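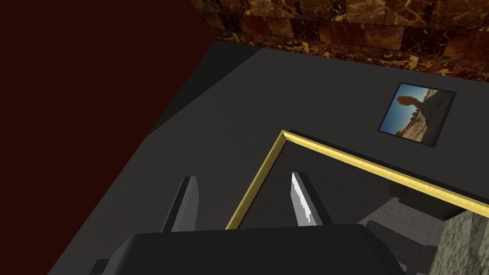 Figure 3. Simulated view from above the open gripper, with the gold border and the framed picture on the gray surface.

4.2 Collecting demonstrations in simulation

All demonstrations used to train the policy were given by remote control. The operator sat at a desk with a hand controller and watched the simulated gripper on a monitor. Moving the controller moved the gripper, and a trigger set the opening between the two fingers. The operator saw the same view that was later given to the policy (Figure 3), so no demonstration could depend on information the policy would lack.

Five operators took part. Each had 30 minutes of free practice before recording began. Wall and surface textures were drawn at random at the start of each episode from the Plilis set, and flat pictures were placed as distractors. In Figure 3 the far wall has a brown marble tile texture, and the distractor shows a rock formation under a blue sky.

We recorded 3085 episodes. An episode was dropped if the operator pressed the reset key or let go of the controller for more than 12 seconds. From the remainder we drew 2000 for training and kept the others for validation. Pauses at the start of an episode were trimmed, but pauses in the middle were left in, as operators often stopped there to line up the fingers.

Hagedorn and Probert also tried recording by hand guiding on the real arm in May. Those paths were smoother near contact but covered less of the workspace. They are not used in the results below and are discussed in Section 6.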